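Search this forum Go
Last updated February 21, 2026

Tapered fingers vs wide pads for laundry

foldbench_k
Swapped the wide Randby pads for the black tapered fingers on both arms. Same controller, wrist cams not touched. 60 shirts each way. Tapered got a clean first grab on 50, pads on 38. Sleeves are where it matters — pads kept taking two layers.

mossgate
What were you grabbing though. Tshirts are easy, mesh and slippery stuff is where tapered falls apart for me

foldbench_k
Jerseys too. Left arm on the sleeve tip, right arm on the hem, on the sofa seat.
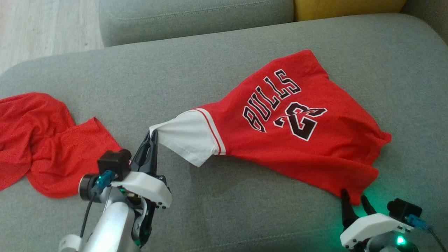 Grippers & End Effectors

mossgate
ok fair, cuff is pinched right at the tip. But you're pulling on a diagonal, look at the creases coming off both grips. I'd go hem to hem first, then sleeves

tin_otter
Disagree, hem to hem on a soft cushion just drags the whole shirt. Tried it on the Zavosov arms, gave up in July.

mossgate
thats a force problem not a grab order problem. What % are you closing at?

foldbench_k
55. Higher and the tips splay a bit

tin_otter
Try the Turunen rubber tips before you touch force. Cheap, no recalibrating

mossgate
they peel. Drusenex sleeves hold up way better — pain to get on tho

foldbench_k
Will order both and rerun teh jerseys at 55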